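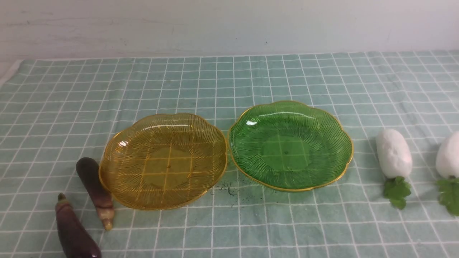 Skurkasow Community Meals | Equipment and Facilities Section

Progress report to the Nastow Fund: reusable tableware, second reporting period

Filed under: Grants & Reporting, Kitchens, Waste Reduction

This report covers March through July. It follows the headings in the grant agreement, except that storage and transport have been combined. Spending is reported separately in the financial annex.

Status against targets

The agreement calls for 3,000 reusable pieces to be in circulation by the end of the second period. The July stock check recorded 3,056. The figure includes plates, bowls, cups and serving dishes and excludes cutlery, which was already reusable at every site before the grant began. Pieces held back for repair or inspection are also excluded.

Two of the remaining deliverables are complete: the wash area at the Fetevari kitchen and the written handling procedure. The third, a shared booking system for event stock, is in use at Fetevari but has not yet been extended to the Rewi Street hall. The delay is described under Stock control.

Wash area, Fetevari

The old double sink was removed in March and replaced with a pass-through dishwasher, a pre-rinse station and a landing table on the clean side. The supply pipe to that wall was undersized for the new machine. It was replaced as far back as the riser, which added nine working days. Drainage was adequate and was left as it was.

Water softening was not in the original scope. Hardness readings taken during commissioning were above the limit in the dishwasher manual, and glass cups from the first test loads came out with a visible film. A softener was bought from the contingency line with the fund's approval. Readings on the treated side have stayed within the limit since, and the film has not come back.

Final rinse temperature is logged at the start of each service. The log shows one run of low readings in May, traced to a scaled probe. The rinse itself was checked with an independent thermometer and was at temperature throughout. The probe is now descaled monthly.

Drying remains the slowest stage. Melamine and other plastics hold water after the rinse, especially in rims and foot rings, and stacking them damp leads to odor in the storage crates. Wider-spaced racks were introduced in June, and the plastic items now stand in open air between services. This uses more shelf space than planned.
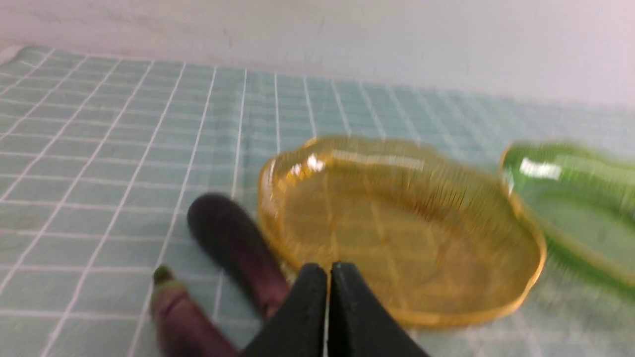 Stock selection

The first purchase was limited to one plain plate and one bowl so that stacks would be uniform. Donated pieces were accepted from April, after sites reported that guests at birthday lunches and holiday meals wanted something less institutional. Donated items are used for cold food and dessert only unless the material and its temperature rating can be established from a maker's mark.

Acceptance checks are as follows:

- no cracks, deep scratches or lifting decoration on the food side
- stands flat without rocking
- fits the standard rack without touching the spray arm
- metallic trim or unknown coatings: hand wash only, stored in the crate with the blue label

The hand-wash category is small, but it takes up staff time out of proportion to its size. We propose to stop adding to it and to let the existing pieces wear out.

Breakage and loss

A sample of 100 plain plates was marked in March and checked again in July. Two were missing and none were broken. Both missing plates had last been issued for an off-site event. Surface wear was graded by eye against a reference plate kept in the office. Most of the sample showed fine knife marks, which is expected at this age and does not affect use.

Losses of cups are higher than losses of plates. Cups leave the dining room with people who are still drinking, and some come back days later by way of the clothing bank next door. A return tray has been placed at the exit. It is too early to say what effect it has had.

Stock control

Each crate carries a number and a printed contents card. The person issuing the crate initials the card, and the same card is used when the crate returns. Entries are copied into the booking system at the end of the day. At Fetevari the two records have agreed at every check since May.

The Rewi Street hall has no reliable network connection in the storeroom, and staff there have continued on paper alone. A cable run from the front office has been quoted. The quote is within the remaining equipment budget, and the work is scheduled for the hall's summer closure. Until then, Rewi Street stock is entered from Fetevari once a week, so availability shown in the system can be out of date by several days. 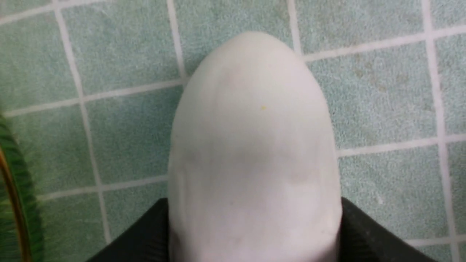
Storage and transport

Crates travel between the sites in the meals van on its normal route, so the program adds no trips. The original lidded crates were too heavy when packed full of bowls. Bowls have been moved to half-height crates, and the handling procedure now gives a maximum number of layers for each item type.

Shelving at Rewi Street was reinforced in April after one upright was found to be out of plumb. The load rating is posted on the end panel.

Single-use purchasing

Orders for disposable plates and bowls stopped at Fetevari in April. Rewi Street still orders a reduced quantity for days when the van arrives after 11:30. Disposable lids and takeout containers are outside the scope of the grant and continue as before.

Changes requested

1. Move the unspent signage allocation to drying racks.
2. Extend the deadline for the booking system at Rewi Street to the end of September.
3. Replace the quarterly wear inspection with one every six months for plain stock.

Work planned for the next period

The cable installation comes first, followed by staff training on the booking system at Rewi Street. The March sample will be checked again in the same way, and a second sample, of cups, will be marked in August. The maintenance contract for the dishwasher is due for renewal in October, and two suppliers have been asked to quote with softener servicing included.

Shares: 2 | Comments: 0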